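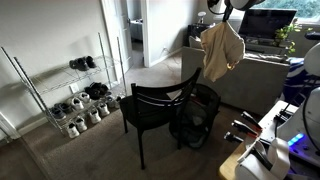

Wanted: bookkeepers to try out Flomow before we let it loose on everyone

Hi! I'm Kieran Bramwell, and I look after support at Hutwood. We make Flomow, a little add-on that pulls your receipts and vendor bills into your accounting software and matches them to bank transactions. We've rewritten the matching part from scratch and I need people who do books for a living to beat it up for a while (kindly, but do beat it up).

You'd be a good fit if you keep books for at least 2 clients, reconcile every month, and have strong feelings about duplicate vendors. Desktop or online ledger, either is great. You don't need to be techy at all!

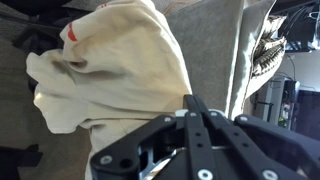
Cream fabric with a touch of red, close up

What I'd ask of you: install the test version, run it next to your normal process through the December close, and send me a note whenever it matches something wrong or just annoys you. We'll also have 4 short video calls, mostly me asking "okay, what did you click then?" Please use a copy of your company file for this, never the live one.

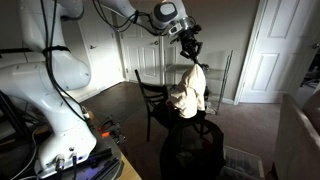

Bank feeds are the part I'm most nervous about, so if you have a client with lots of accounts, or cards that get reissued all the time, please move to the front of the line. Messy is welcome! My own test file has 3724 transactions and I keep it way too tidy. I'd love to see setups more like the black cables on that white arm, strapped down in one spot and looping off on their own in others. Those are the books that break things.

The pay is $719 for the whole run, sent once we've had our last call, plus a year of Flomow for your practice.

To sign up, use the contact form and put "Flomow tester" in the subject. Tell me which ledger you use and what time of day suits you for calls. Prapai Kongkaew handles the paperwork and will send you the agreement.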